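Window Bay Work Under Way on Upper Floor of the Halász Building

21 Jun 2020

Stadix has begun a program of cleaning and minor repair to the large windows of the Halász building, the property management office announced in a notice to tenants. The work covers the glass, the dark metal frames, the latches and the interior ledges, and will continue into July.

The program is the first full treatment of the windows in five years. Exterior washing has been carried out each spring during that period, but the interior frames and the ledges in front of the glass were left to individual tenants under the terms of their leases. A walk-through of the upper floors earlier this year found that practice varied widely from suite to suite. In several rooms the ledges had come into regular use as storage, and boxes, bags and packing material had been placed against the glass.
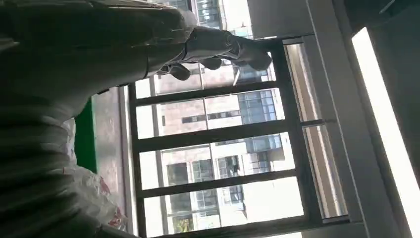
Under the revised arrangement, responsibility for the interior side of the windows passes from tenants to Stadix for the duration of the program. The office has scheduled 73 window bays for treatment. A bay is defined in the notice as one complete framed unit, including all of its panes and the section of ledge in front of it. Work proceeds floor by floor from the top of the building, beginning on the side that faces the city.

Concrete ledges are to be brushed, washed with a neutral cleaner and allowed to dry before any items are returned to them. The notice advises tenants that some staining in the concrete is of long standing and may not come out. Such marks will be recorded and left as they are. No paint or sealer will be applied at this stage — a proposal to seal the ledges was considered and set aside until the results of the cleaning can be reviewed.

Frames are to be wiped down by hand. Stadix has asked that tenants refrain from using adhesive hooks or tape on the uprights, which in past years left residue that proved difficult to remove without marking the finish. Any hooks or tape still in place on the day of the work will be taken down and left with the tenant.

Latches and other fittings will be checked in the same visit. Where a latch is stiff or fails to close fully, it will be adjusted on the spot if possible. Replacement parts for the older units have been ordered from Morkora, and delivery is expected in July. Until then, any window that cannot be secured will be kept shut and labeled. 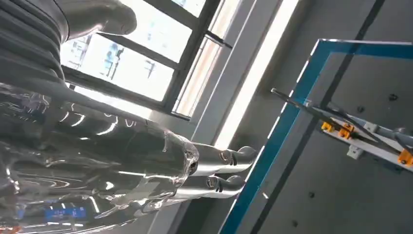 Window bay on an upper floor of the Halász building, with a hazy view beyond the glass.

Tenants are asked to clear the ledge and the floor directly in front of each window before the scheduled visit, leaving a strip 40 inches deep. Loose plastic bags, wrapping and other light items should be thrown away or stored elsewhere in the room, as they are easily carried off when a window is opened for testing. Larger equipment may remain in the room provided the windows can be reached safely. Blinds, where fitted, should be fully raised.

A visit to a standard suite is expected to take one morning. Rooms with more than 5 bays will be given a full day. Written notice will be delivered to each suite ahead of its visit, and tenants who require a different time may request one through the Stadix office on the ground floor. Requests will be met in the order received.

Normal use of the rooms may continue while the work is in progress, although the management office recommends that desks closest to the glass be left free. There is no charge to tenants for cleaning or for adjustments to existing latches. Damage beyond ordinary wear will be assessed separately, and the tenant will be informed in writing before any repair is made.

The neighboring Nostitance building, which is also managed by Stadix and has windows of a similar age, is not included in the present schedule. A decision on whether to extend the program there will be taken after the last floor at Halász has been finished. Tenants of that building should continue to follow their existing lease terms for the care of interior frames and ledges.

Copies of the notice and the floor-by-floor schedule are available at the Stadix office during regular business hours.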